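Why a Coat Rack Does Not Fall Over

A coat rack is a tall piece of furniture that holds coats, hats and bags. Most have three parts: a pole, pegs and a base. Each part has its own job.

The pole

The pole is the upright part. It lifts coats off the floor so that air can move around them. A tall pole keeps the end of a long coat from dragging. Many poles are made in two or more sections that screw together.

The pegs

A peg is a short arm that sticks out from the pole. Most pegs tilt upward. Gravity pulls the coat down and toward the pole, so it stays on. Some pegs end in a rounded knob. A rounded end spreads the weight over more cloth and is less likely to poke a hole in it.

The base

The base is the part that touches the floor. On many wooden racks it is a set of legs that spread outward. Engineers use the word "splayed" for legs like these. 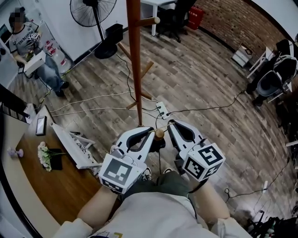

A wooden coat rack in an office. The legs spread out across the floor at the bottom of the pole.

Balance

Every object has a center of gravity. This is the point where its weight seems to be gathered. An object stays standing as long as that point is above its base. The base includes the floor space between the feet as well as the feet themselves.

An empty rack has its center of gravity near the middle of the pole. If a coat weighing 2000 grams is hung on one side, the center of gravity moves toward that side. If it moves past the feet, the rack tips. Wider legs leave more room for it to move.

Test it

You need a pencil, modeling clay and a paper clip.

1. Stand the pencil in a small lump of clay, no wider than a coin.
2. Bend the paper clip into a hook and fix it near the top with clay.
3. Hang a key on the hook. Write down what happens.
4. Press the clay into three long legs and repeat.

Loading a real rack

Put the heaviest coat on first, then hang the next one on the opposite side. Place bags on low pegs if there are any. Do not pull on a coat to get it down. Lift it off the peg.

Text: Nelli Kettunen
Updated 08/09/2025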